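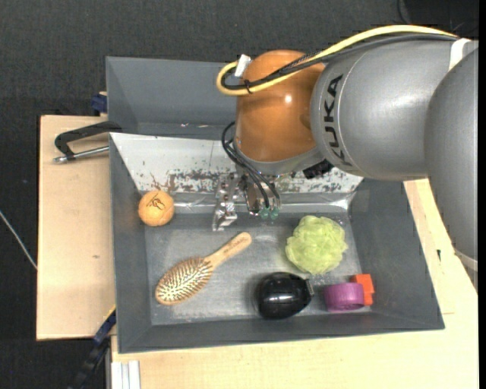
KUKA arm over a dark gray bin.

Sindby Reading Journal, Hardcover

The Sindby Reading Journal is a bound record book for readers who wish to keep a lasting account of the novels and story collections they have finished. It is published by Grulelside and supplied to bookstores, libraries and individual customers. The present edition replaces the softcover version, which is no longer in print.

Overview

Each journal provides space for 100 books. Every book is given a spread of two facing pages, with the printed fields on the left and a ruled page for notes on the right. The fields cover title, author, publisher, year of publication, format, and the dates on which reading began and ended. A short line is also set aside for the source of the copy, whether bought, borrowed or received as a gift.

The spreads are not divided by genre. Readers of horror, crime, fantasy and general fiction may therefore use the same volume, and entries may be made in any order. A genre field appears beneath the publisher line and may be left blank.

Short story collections and anthologies

The earlier edition offered no suitable place for the contents of a collection. The hardcover edition includes a separate section of 22 pages for this purpose, placed after the main entries. Each page has a table in which individual stories can be listed by title and author, with a narrow column for a personal mark. Customers who read mainly short fiction may prefer the Drolteo Story Ledger, a companion volume in which the whole book is laid out in this manner.

Specifications

Binding: sewn, hardcover, cloth spine
Main entries: 200 pages, ruled and printed in gray
Story tables: 22 pages
Index: 6 pages, alphabetical, at the back
Ribbon markers: two
Cover colors: dark green, navy, brick red
Paper: uncoated, cream

The paper is suited to pencil, ballpoint and most fountain pens. Heavy felt-tip markers may show through and are not recommended. Color on screen may differ slightly from the finished cloth.

Using the index

The index is arranged by author surname, with the number of the spread entered beside each name. Spread numbers are printed at the lower outer corner of every left-hand page. Where an author is known under more than one name, Grulelside suggests entering both – the pen name first – and giving the same spread number for each.

Libraries and reading groups

Journals may be ordered in boxes of 6 at a reduced rate. Boxes contain a single cover color unless a mixed box is requested at the time of order. Reading groups that keep one shared journal may find the Cao Insert Set useful. It consists of loose ruled sheets, cut to the size of the journal page, on which several members can record their views of the same book. The sheets are held in a paper pocket that attaches inside the back cover. The pocket is included with the set and is not sold separately.

Ordering and delivery

Orders may be placed through this page or by mail, using the form in the current Grulelside catalog. Orders for single copies are sent by standard mail in a card sleeve. Boxed orders are sent by carrier and must be signed for on delivery.

Unused journals may be returned in their original sleeve with the packing slip enclosed. Journals that have been written in cannot be accepted for return, except where there is a fault in the printing or binding. In such cases, please describe the fault and state the page on which it occurs.

Related items

Drolteo Story Ledger, hardcover
Cao Insert Set, with pocket
Sindby Pocket List, for books to be read

Page updated October 24, 2018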